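Why does fruit live in a basket?

Quick one for October, before the bell goes. Fruit is still busy after it's picked. It breathes! Not like you — no lungs — but air goes in and out through the skin.

Bananas are the busiest. They give off a gas called ethylene (say it: ETH-uh-leen). You can't see it. Other fruit notices though, and starts to ripen too. Shut a banana in a bag with a hard pear and the pear goes soft sooner. Try it.

So, a basket. Look for the holes.

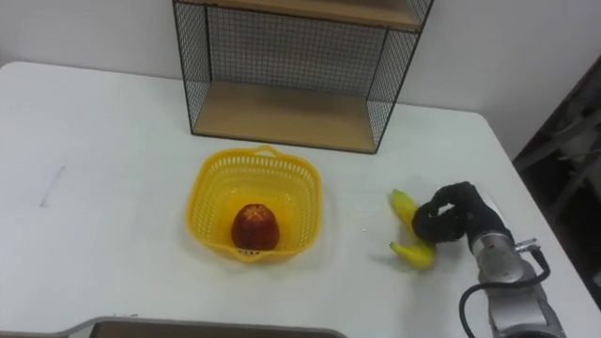
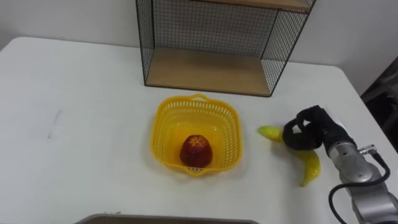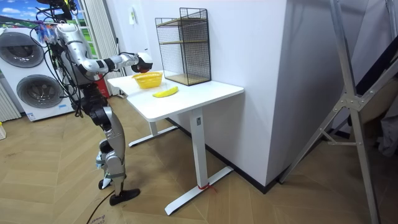 Holes let air move about. Air carries the gas off, and dries up any damp. Damp is what mould likes best — fuzzy grey stuff, yuck. A bowl with solid sides traps more of it at the bottom, wich is where the squashy one always hides.

Wire shelves do the same job. Air comes in from the sides.

Now you. Things to find out at home:

- Put 2 bananas from one bunch in different places. One in a basket, one in a closed paper bag. Which gets spots first?
- Draw them every day after tea. Spots are sugar news — starch inside is turning sweet.
- Don't stack heavy fruit on soft fruit. Bruises let mould in.

Kumaresan Thevar in Class 43 at Stostside kept his bag banana for too long and it went black. Still fine for banana bread, so he made some.

Send your drawings to Taner Yurt at the Esto desk. Names on the back pleae — we had over 800 last time and lots had none.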